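Section 6. Setting up the yellow kitting shelf

Welcome back! If you've come straight from Section 5 you'll have your floor space cleared by now, so put the kettle on and we'll get the shelf laid out. It's a pleasant job once you've done it a time or two, and the people at the Pamton and Claltville workrooms both follow the same layout, so whatever you learn at one will serve you well at the other.

1. Wipe both tiers with a soft cloth and let them dry. The yellow finish shows every fingerprint, I'm afraid.

2. Set the black trays along the upper tier in a row, open side up, with an even gap between them. Leave enough room to get your fingers in at either end.

3. Put the small parts on the lower tier: square blocks to one side, round metal caps in the middle, and the thin rods down at the far end where they won't roll under anything.

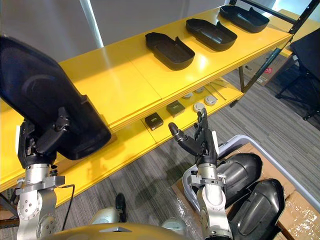 4. Go over the lower tier once more and check that the caps are sitting flat. A cap on its edge will wander off the moment somebody bumps the shelf, and you'll be on your hands and knees looking for it (I speak from long experience).

Note: Some of our older Halim kits have blocks in a slightly different colour. They fit just the same, so please don't send them back.

5. Before you handle any of the bigger parts, take a minute to make sure your hands are clean. Grit is the usual culprit when a glossy surface gets marked. 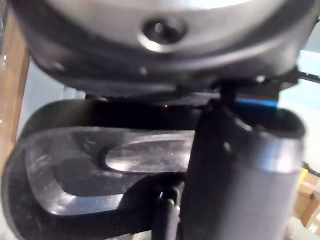

A dry microfibre cloth will do for most of it, and a soft brush gets into the slots and corners. Leave the solvent in the cupboard, please, as it can dull the plastic.

Caution: The large curved shell scratches easily. Keep hold of both sides whenever it's off the floor, and never stand it on its narrow edge.

6. Place the grey bin on the floor beside the shelf, with the cartons at the back and the plastic wrap kept handy for packing the shell away again.

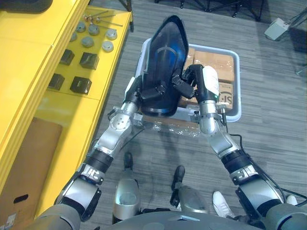
Section 6 | Reading time: 2 min

7. When you're happy with everything, jot the date on your Irik layout card and tuck it away with the kit papers. Any trouble, ask for Howard Lambert at Claltville.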